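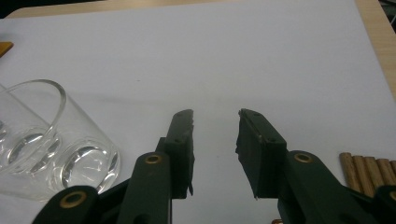
Student Projects / Music Technology

Loudness and Dynamic Range in Reissued Rock Albums
Term report, Audio Analysis II

1. Purpose

The project measured how far the dynamic range of guitar-based rock records changed between the first CD pressing and a later remaster. The starting point was a complaint common among collectors: remasters are louder and more tiring to listen to. Loudness is easy to measure. Fatigue is harder, and was left out.

2. Material

Three albums were used, all from the back catalog of the Lurkance label: Brendero's second studio album, the live double album by the Gilley band, and the self-titled Bermúdez record. Each exists as an early CD and as a remaster with the same running order. Together they gave 30 tracks in two versions. One Gilley track fades out early on the remaster, so both versions were trimmed to the shorter length.

3. Method

Tracks were ripped to uncompressed files and checked against a second rip. Integrated loudness, loudness range and true peak were logged for each file. Crest factor was computed in windows of 576 samples and averaged over the track. Windows below the silence threshold were dropped – mostly count-ins and the gaps between live songs. A clipped passage was defined as three or more consecutive samples at full scale.

4. Results

The remaster was louder in every pair. The difference was smallest on the live album, where the early CD was already close to full scale because of crowd noise and heavy bus compression. Brendero's album changed most. Its closing track went from no clipped passages to 82, nearly all on snare hits in the last chorus. The worst Bermúdez track had up to 1,000 clipped samples in total, but these fell in a distorted guitar part and could not be separated by ear from the amplifier sound.

Loudness range moved less than expected. Verses and choruses kept most of their level difference, while the crest factor within each section dropped. Peak limiting would produce this pattern; manual fader changes would not.

5. Limits

The sample is small and comes from one label. Vinyl was excluded, as the available turntable had an unreliable speed control. The early Bermúdez disc has pre-emphasis, which was removed in software before measurement – the filter used is listed in Appendix B.

6. Further work

The same scripts could be run on the cassette editions. A listening test with level-matched excerpts is planned for the spring section of the course.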